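Following the Money: How Armed Groups Pay Their Bills
Project report, second-year Security Studies

I picked this topic because I kept reading news stories about militant groups that were all about ideology and battles, and hardly any of them mentioned who was paying for the petrol. My tutor group thought I was mad for wanting to do a finance project (most of them chose drones), but I've really enjoyed it, spreadsheets and all!

What I set out to do

My question was pretty simple: when an armed group loses territory, what happens to its income? I wanted to look at three sources of money, which were local taxes and extortion, smuggling, and donations from outside. Because real case data is messy and a lot of it is classified, our unit uses the Mostbridge exercise, a teaching dataset set in a made-up country called Tevura. The group in the exercise controls a river port called Vedmont and the roads leading out of it, then gets pushed out of the town over the course of the scenario. We're given payment records, transcripts and customs sheets, and it's up to us what we do with them.

How I went about it

There are 710 payment records in the pack. I read all of them, which took me most of September and a frankly silly amount of coffee. I sorted each one by type and by whether it came before or after the loss of Vedmont. Some were easy, like a truck toll or a "protection" payment from a shop. Others I went back and forth on for ages. If a trader pays a fee to a customs officer who is also working for the group, is that tax, a bribe or smuggling income? I ended up calling these mixed payments and giving them their own category, and there were 60 of them by the end.

I also built a rough network map of who paid whom. My first go at this was a disaster, just a big ball of lines with every name touching every other name. I fixed it by leaving out anyone who showed up only once, and suddenly you could see the shape of the thing.

What I found

Before the town fell, most of the money was boring. I mean that in a good way! It was small regular payments from ordinary people, traders and drivers mainly, collected like council rates. The outside donations that get all the attention in the media were a much smaller slice than I'd guessed.

After the group left, the shop payments stopped almost straight away, but the road payments didn't. The group kept a few checkpoints going at night, and the toll for a loaded truck went up to 1,000 in the local currency. Eight of the checkpoints in the records were still collecting in the final month of the scenario. So losing the town hurt them, but it didn't cut them off, and the drivers were arguably worse off than before.

The network map backed this up. One freight business, Alvarado, sat between the port traders and the group the whole way through. In the early records it looks like a victim paying up like everybody else. Later on it's handling other people's payments as well, and I honestly couldn't decide if it was being forced to or was making a tidy profit. I've left that open, and my marker may well disagree with me.

Problems and what I'd change

The main weakness is that payment records only show payments someone wrote down. Cash handed over at a roadblock at two in the morning probably isn't in there. I also did all the sorting myself, so if I misunderstood a category early on, I misunderstood it right through. Next time I'd swap a batch with a classmate and compare our answers before going any further.

I'd also like to spend more time on the people being taxed. I got very caught up in where the money went and only noticed on the Friday before it was due that I'd written almost nothing about the families and small traders it came from. I added a section in the appendix, but it deserves a lot more than that.
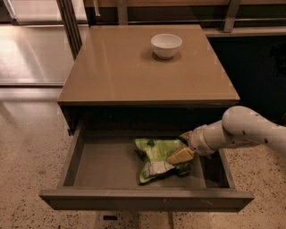
Why did the group's road income survive when its shop income stopped?

Shop payments depended on having collectors in Vedmont every week, while the tolls only needed a few checkpoints at night on roads the trucks still had to use.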